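Bellby Help Desk – Office and Workspace

Glare on the laptop by the window, and a monitor that shows its back to visitors

Randi Nordin
Posted in February

Hello everyone. I hope this is the right section. We moved our small office to Tindcombe in the winter, and I was given the task to arrange the furniture in the front room. I have no training for this, only a tape measure.

The room is very bright on the window side. A laptop stands there on a black stand, and in the morning I cannot read the screen well if I work with my back to the window. When I turn around and face the window, the screen is better but my eyes become tired after one hour. The top of the stand is now at 78 cm. It can go higher, but then it shakes a little when I type.

The other matter is the big curved counter. It was in the room when we came and it is too heavy for us to move. The monitor is there because the socket is there. From the table, people see only the back of the monitor and the cable side, and I think it looks unfriendly. My colleague says I worry too much about this.

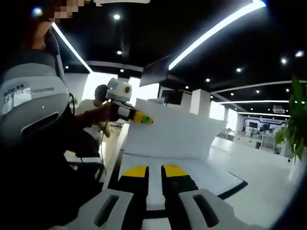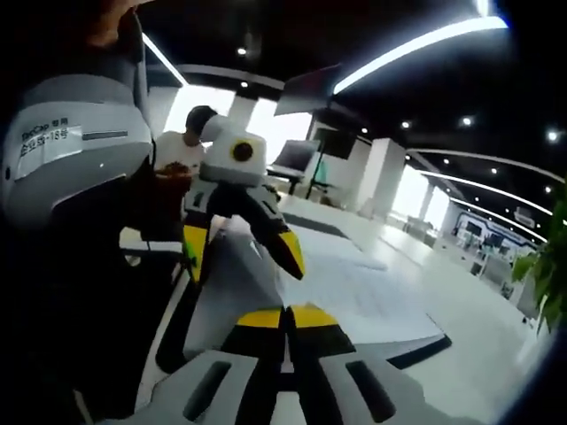

First picture: the white curved counter with the monitor. Second picture: the window side, with the laptop on its stand and the white pillar further right.

I would like to know three things. Where should the laptop stand go, so that the window is not behind me and not in front of me? Is there a good way to hide the back of a monitor, or should I turn it? And can the pillar be used for something? I was thinking of a small shelf, but I do not know if it is allowed to drill in it.

I can spend 200 dollars for everything. We may not change the windows, but blinds are possible if they are not screwed into the frames.

Thank you for reading such a long message.

Jaime Bettencourt

Hello Randi. I had the same trouble with the light in our office in Flurwood, so I can tell you what we did.

Put the laptop so that the window is at your side, left or right. Your shoulder should point to the glass. Try it first at the time of day when the sun is worst, and mark the place on the floor with tape before you decide. With us it took two mornings to find the correct spot, and then we left it there.

For the window, look for pleated blinds which hold with clamps or with tape. Choose a light fabric. A dark one makes the room sad, and you already have a dark ceiling. Measure every window part separately, also when they look the same – I did not, and one blind had to go back.

About the stand: if it shakes when it is high, keep it low and sit. Thin legs do not like height. For standing work I would use the counter, if there is free space on it next to the monitor.

I would not drill in the pillar before you ask the landlord in writing. A coat stand beside it does the same work.

tindcombe_mo

just turn the monitor. sideways to the table, then you only get the thin edge. tie the cable to the stand with velcro and done, costs nearly nothing

Randi Nordin

Thank you both. I moved the stand this morning and it is better already, but there is still some light on the screen before ten. I will order the blinds now. The monitor I can turn only a quarter, then the cable is too short, so a longer one goes on the list also. Jaime, do you remember if the tape ones from Aasen stay up in summer, when the glass gets hot?

Jaime Bettencourt

Ours were another make, with clamps, so I cannot say. Clean the glass with alcohol first in any case, and wait until the next day before you pull on them.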